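Resetting a Shared Reading Table

Updated Oct 12, 2021

Use this procedure for a wooden table with an oval or rounded top that seats more than 3 readers. Allow 18 minutes if the top has to be wiped.

1. Lift the mat, books and plant onto a second table. Do not drag the pot.
2. Wipe with the grain using a damp cloth, then dry at once.
3. Wait 30 minutes before putting paper on the wood.
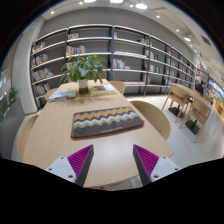
4. Center the mat on the near half of the top, long side parallel to the reader.
5. Put the plant toward the far end and lay one book flat on each side of it.
6. Push the chairs in until the backs almost meet the table edge.

Faint smudges that remain after drying are usually polish residue. Repeat step 2 with a clean cloth before trying a solvent.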